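Fornuvix Homer, two-arm teleop bench
**Ships as one unit. Leader arms included.**

Homer is a tabletop setup for teaching a pair of small arms by remote control. You hold the leader arms, the followers on the bench copy you, the software saves everything. No code to record a task. Some code to train on it, sorry.

What you get:

- 2 follower arms, with grippers, on a shared rail
- 2 leader arms, same joints, with finger triggers
- controller board for each arm
- foot pedal (start / stop / throw away take)
- power supply and leads
- Purves recorder software, one bench license

Computer not included. Cameras not included either, but the recorder takes up to 3 at once over USB. Mount one where it sees both grippers the whole time, that matters more than resolution.

## On the bench

Both followers bolt to one aluminum rail along the near edge, so they share the same floor and can hand things across the middle. Walls on three sides keep dropped parts in reach and give the cameras a plain-ish background. Printed walls are fine too, just keep the same print for the whole dataset. Change it halfway and you'll want to re-record.
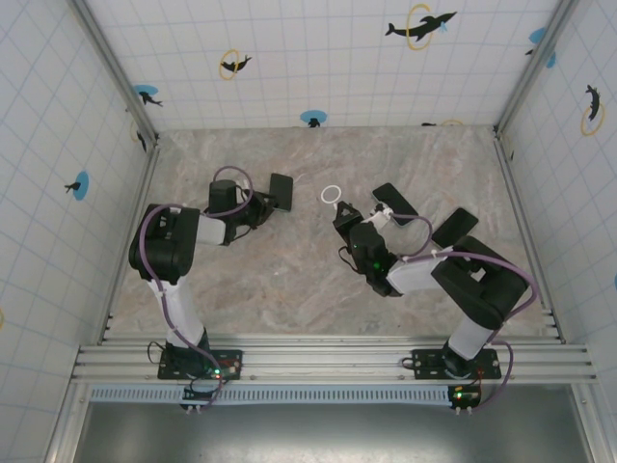 *Words: Iresha Munshi / Bench setup: Maximiliano Yáñez / Page updated August 24, 2022*

Small flat parts and rings are good starter objects. Rings are easier than they look once the operator learns to come in low. Flat parts are harder, the fingers want to skate over the top. Tilt the wrist, get one finger under the edge, then close. Slow down for this bit, the recorder doesn't care how long a take is.

## Recording a task

1. Power on followers first, then leaders.
2. Put the leaders in the rest pose. Followers won't move untill they match.
3. Tap the pedal. Do the task. Tap again.
4. Bad take? Hold the pedal for 3 seconds and it's gone.
5. Reset the objects by hand, move them a little each time, go again.

For a simple pick and place we suggest 28 good takes before the first training run. Handing over from one arm to the other, double that at least. Same operator for the whole set if you can manage it.

Hand guiding (no leaders, you push the follower itself) works in the July firmware and up. One arm at a time. Your hands will be in the camera view so we only use it for saving poses.

## Quick specs

| | |
|---|---|
| Supply | 12 V |
| Recorder rate | 27 samples per second |
| Gripper | two-finger, swappable tips |
| Rail | aluminum extrusion |

Soft tips from the Sodier kit fit, sold seperately. Check the cable slack at the wrist after every tip change, full sweep of every joint by hand, power off.

Lead time depends on motors. Ask before you order more than one bench.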